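Wetstead Rovers home games: your questions answered
Last updated 2023-04-28

I'm Fatima and I look after the gate at Wetstead, which means I also look after the inbox. These are the things you lot ask me most, so I've put them all in one spot. If yours isn't covered, email me, but give me a day or so in a home week!

How much is it to get in?

Adults are $12, concession is $6, and kids under 15 are free when they come with a grown-up. The price is the same for every home game this year, including the one against Natville (yes, we did talk about charging more for it, and no, we didn't in the end).

Do I need to buy a ticket ahead of time?

Not for most games. Turn up, pay at the gate, get your stamp. The Natville game is the exception. We had more than 2,000 through last season and the queue went back past the bowls club, so for that one I'd really love you to buy online. Online sales open the Monday before.

Can I pay cash?

You can. The left-hand lane is cash and the right-hand lane is card. If you've got a fifty, please break it at the servo first, I run out of fives by half past one every single time.

Why don't you let people in earlier?

Gates open at noon for a two o'clock kick-off. The juniors are still on the field before that and their parents' cars fill the bottom car park. If you've got a kid playing in the morning you're already in, so just stay put, I won't come round and charge you.

Where does the gate money go?

Good question, and I get it a lot after a big crowd. The visiting club gets nothing from it, that's how our league does things. We pay the referees first, then the ground hire, then the lights if it's a night game. What's left goes to the football account. Our opening game against Wollar had 757 paying adults and we still only just got ahead once the first-aid bill came in, so a packed hill doesn't always mean we're rolling in it.

How do you work out the crowd figure?

Adult and concession tickets come off the roll and the card machine, and the kids get a click on the counter. Members scan their cards. Ekaette adds it all up at half-time and reads it out over the speaker. She's had to correct herself once, and she'd like it known that it was only once.

Is a season membership worth it?

If you come to seven games or more, yep. It's $80 and we've got 127 members so far, a few up on this time last year. You can sign up at the gate, but not in the last half-hour before kick-off, please!

Can I bring my own food?

Sure, bring a picnic if you like. No glass and no alcohol from outside, and bags may get a quick look on the way in. The canteen does pies, chips, hot drinks and a veggie roll that's better than it sounds.

Can I bring the dog?

On a lead, on the hill side only. Not in the stand.

What happens if the game's called off?

Hang on to your ticket or stamp number. If we don't get to half-time, it gets you into the next home game. We don't do cash refunds at the gate, but online buyers can ask for one by email.

I left something behind. Who do I ask?

Me again. Anything handed in goes to the canteen window until the end of the month, then to the op shop in April and September clear-outs.

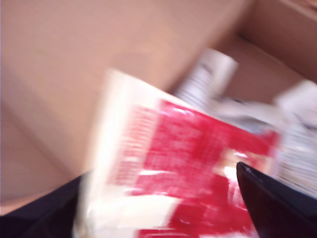
A red and white packet and a cardboard box.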